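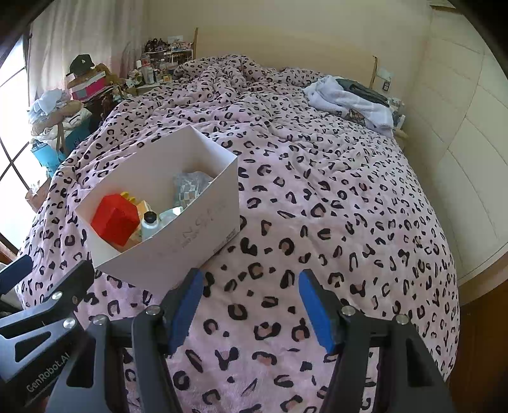 Re: [swap-and-sort] Small stuff, what do you keep it in?
From: Aurora Aguiar
Date: 9 February 2026

Hi all,

Catching up on the weekend thread, and I had to jump in on this one:

> I have a drawer in the spare room that is nothing but little things.
> Bottles, bags with one item in them, bits of toys. Every time I try
> to sort it I end up on the floor for an hour and then shove it all
> back in. Do you folks buy organizers for this? I was looking at the
> Limero trays but they're 40 bucks for a set and I'd need 2.

Save your 40 bucks! I had the Limero trays at the old apartment and the compartments are too shallow for anything that stands up. What I do now is a plain white cardboard box, no lid, plopped on the bed. The bed is the whole trick for me. My knees are done with floors, and you can't go to sleep until it's finished (my comforter is pink leopard print, so at least there's something cheerful to look at).

Only a handful of things go in the box at a time. Right now mine has a chunky red thing, a knobby little yellow piece, a small white bottle with a black cap and a clear bag with a checkered pattern. None of it belongs together, and that's fine – I deal with those, then go back to the drawer for more. If I dump the whole drawer I'm sunk.

Two things I learned the hard way. Stand bottles upright, even the ones you'd swear are closed tight. And don't write on the box in a pale pen like I've done before, you'll never read it again. Use a fat marker.

By the way, does anybody still want the Wurel shelf from my June post? It's 2 shelves high and a bit scuffed on one side. I'm near the Paiva end of town, just past 526, and I can leave it on the porch for you.

Aurora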